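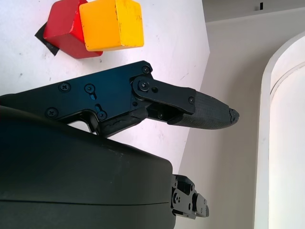
The painted wooden block has stayed in production, in one form or another, for longer than almost any other plaything in the British nursery cupboard. Its continued use in schools, clinics and homes owes a good deal to the fact that it survives being handled. A red block and a yellow-orange one set side by side on a white table will show what handling does: the red keeps its gloss with a little wear, while the painted edges of its neighbour are chipped, with spots where bare wood comes through. For those who look after large collections of such blocks, marks of this kind are the ordinary business of the working week.

The Flundgate Toy and Play Library holds 2,076 painted blocks, divided among 82 boxed sets. Some were bought new and others came from infant schools that had closed or changed their equipment. The sets are lent to nurseries, childminders and family centres across the district, and each is checked on its return before it is allowed out again. The work takes place in a long room on the first floor, where the tables have white tops so that dust, flakes of paint and splinters may be easily found.

Checking begins with the edges. A cube takes its knocks at the corners, and paint will lift there well before it lifts from a flat face. The library's handbook asks staff to draw a thumb along all twelve edges of each block and to put aside any piece on which the paint moves under slight pressure. A chip that has settled, with firm paint all round it, is left alone. Repainting a block for the sake of looks is discouraged, as a fresh coat over old paint seldom holds for as long as the first.

The question of colour has caused more discussion. Two makers supply most of the collection. Pika blocks are sold in a narrow range of strong colours, and the yellow in particular has changed between batches, so that older pieces lean towards orange when placed beside newer ones. Odoreck, the smaller firm, offers softer shades and a rounder edge. The library does not mix the two within a set. Children sorting by colour will notice a second green at once, and several nurseries have written to say that a stray block had been removed by the children themselves and placed on a windowsill.

Of the blocks examined in the most recent review, 488 were set aside for further attention. The greater part needed only cleaning with a barely damp cloth and a night on the drying rack. Others were sanded at a single corner and returned to their boxes. The remainder were withdrawn and offered to a local college, where they are used in teaching wood finishes.
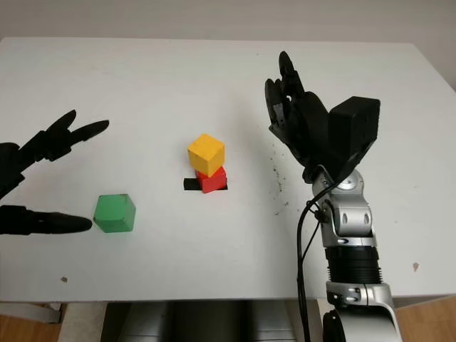
PLAY AND LEARNING

Once a set has passed its checks, a handful of pieces is taken out and built with. The practice dates from the library's early years and has never been dropped. A block may be clean and sound and still sit badly on another, through swelling or a poorly sanded face, and a small stack will bring the fault to light. A yellow cube placed at a tilt over a red one, with a flat black block serving as the base and a green cube standing apart, makes the sort of modest arrangement that young builders produce in great numbers. The thin pieces are well liked as foundations, and they are also the pieces most often missing when a box comes home.

The library's advice to borrowers is brief. Blocks should be offered in small quantities at first, on a clear surface at a height the child can reach without stretching. Adults are asked to leave an unfinished structure where it stands if the room allows. Boxes should be kept away from radiators, and blocks should never be soaked.

A larger programme is now being prepared under the title of the Orellana Collection, after the street in which the library first opened. It will bring together the oldest sets for use on the premises, with a reading corner and a low building table that will seat six. A grant of £2,000 has been put towards shelving and new boxes. The room is expected to open to families in March, on weekday mornings from half past nine, and no charge will be made for entry. Borrowing from the main collection will continue as before, with sets issued for four weeks at a time.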